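Gripper upkeep at Skenwood: speaker notes
Oct 23, 2018

Slide 4. Pad wear
Start with intervals. The Irkico jaws get a pad check every 200 cycles and new pads at 3000. Checks are done with the jaws fully open over a clear patch of bench.
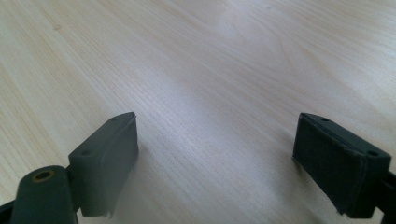
Lower corners go first. Run a thumbnail along the bottom edge; if the pad lifts, log it and replace both sides. Never mix old and new pads, as the grip centre shifts. Mention the 121 pad changes logged since January.

Slide 5. Adhesive and pivots
Strip the old tape completely before bonding. Residue on the rim throws off jaw closure. Solvent on a cloth, then leave for about 5 minutes. Check the brass bushing for play while the finger is off. Screws back in by hand first, then torque.

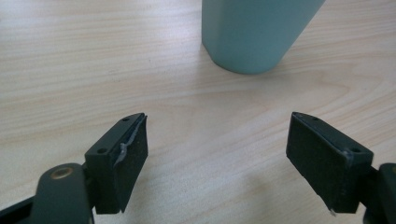
Jaws open, blue cup beyond. Note grey tape on the upper inner edge of the left finger.

Slide 6. Return to service
Re-zero the jaw opening, then do the cup test at low speed. Record the result on the Zurkerow sheet. Pause for questions on spares.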